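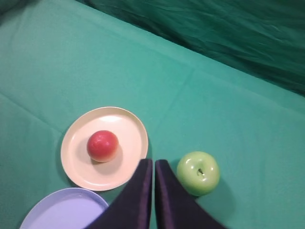
I've been grumpy about success rates for a while now, and Aslı Başaran finally told me to write it down and stop grumbling at lunch. So, fine. I think we should quit reporting a single success number for pick-and-place policies, and I think the thing we should report in its place is boring, a little embarrassing, and much more useful.

What set me off was the Ondeck result. If you missed it, the claim is that a policy trained on 200 demonstrations of putting fruit on plates can handle new layouts of the same objects, and the headline figure is 183 good placements out of 200 test runs. That's a nice number! I'd be happy with that number. Vikas Grewal sent it to me with four exclamation points and I sent back two, so you can see where my mood was.

Then I went and read the part on how they reset the table. A person put the objects back after each run, "in varied positions," and that's all it says. Varied how? I've reset tables for a living (well, for a stipend) and I know what my hands do when they're tired. They put the apple back where the apple goes. By four in the afternoon I have maybe three layouts in me, and they're all easy ones, with the fruit sitting out in the open and plenty of space on both sides. I'm not accusing anyone of anything. I just think a tired human is a terrible random number generator, and we keep using one as the core of our evaluation.

Habibur Khondokar tried something about this in our own group last November, on a setup we call Droninholm (long story, dumb name). He wrote out the start layouts before any policy was run, printed them, and made all of us follow the sheet. Then he scored the same checkpoint twice, once on the sheet and once with us resetting by feel. The by-feel score came out 11 points higher. Same weights, same gripper, same fruit! I thought he'd mixed up the logs and made him do it over, which he has not forgiven me for, and the second round looked pretty much like the first.
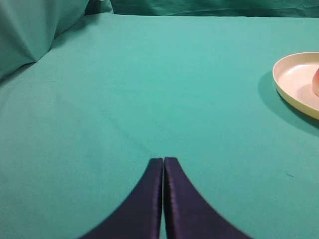
The wrist camera is where I think most of those 11 points are hiding. A policy that sees mostly what the wrist sees has a really small world, and people who score from the overhead view forget how small. Look at how little it has to go on when the fingers are pointed at open cloth: the cream plate is way off in the upper right corner and the fruit on it is down to a reddish sliver, so a lot of what the network is getting at that moment is teal fabric and wrinkles. Start your runs with the target comfortably in the middle and you never find out what the policy does with a sliver. Put a sliver case in the sheet and you find out fast, and in our case what we found was a lot of drifting.

So my pitch is that you publish the layouts. All of them, as a plain list, next to the result. Then split the score by what the wrist camera can see at the start: target fully in view, partly in view, not in view at all. It costs you a table with three rows. Our Mendonça policy looks great in row one and pretty sad in row three, and I'd much rather know that than carry around one number that's secretly about how Kusum Gautam likes to set a table.

The pushback I get, mostly from Erdal Yazıcı, is that this makes everybody's results look worse and reviewers will pick the paper with the bigger number. He's probably right about the reviewers. He also says fixed sheets get overfit, that within a year people would be tuning to the list. Okay, yes, so make a new list every time and keep the recipe for making it public. The Plaltolley people already do a version of this for drawer opening and they seem to be getting along all right.

I don't have a good answer for deformable stuff yet. You can't write down a towel's starting shape on a sheet of paper, or I can't, and Aslı's idea of dropping it from a fixed height gives you a mess that's different in ways nobody can score. If you've got something that works there, please email me, I'd love to steal it.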